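Drurnik folding card table, after three months of Friday nights

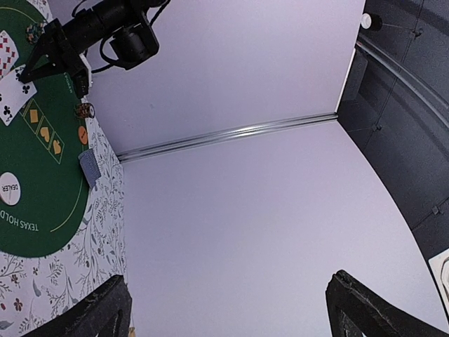 Green felt, dealer button and a few chips.

I bought the Drurnik in June, when Carla Chamoun and her husband started coming over for cards and our old table had developed a lean. It weighs 45 pounds, so I roll it in from the hall on its edge, and it's up before the coffee's done. The legs lock with a good solid click (I love that click!) and five of us fit, six if Bautista Lucero keeps his elbows in. The top is smooth enough that a felt mat slides a little, so I put a strip of shelf liner underneath and that took care of it. My one real gripe is the cup holders, which are too narrow for a mug with a handle. The Kandale I tried at the store had better ones, but it wobbled. I'd buy the Drurnik again.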